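### 3.2 Tri des chaussettes sur plan de travail

L'étude de Skelville retient le tri des chaussettes comme tâche domestique élémentaire. Le corpus réunit 1 140 essais, conduits dans 13 foyers; chaque essai dure environ 5 minutes. Le contenant et la surface d'appui — un panier tressé, une table — sont consignés avant l'essai.
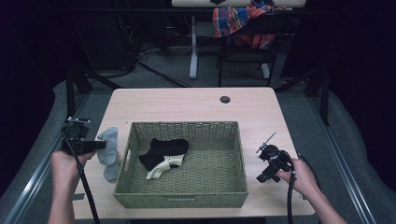
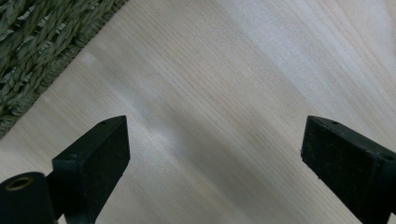
**Figure 2.** Plateau à veinage de bois clair et objet tressé vert.

Le codage distingue l'appariement par couleur de l'appariement par longueur de tige. Les chaussettes dépareillées forment une catégorie distincte, conformément à la grille d'Adcombe; leur traitement varie sensiblement d'un foyer à l'autre.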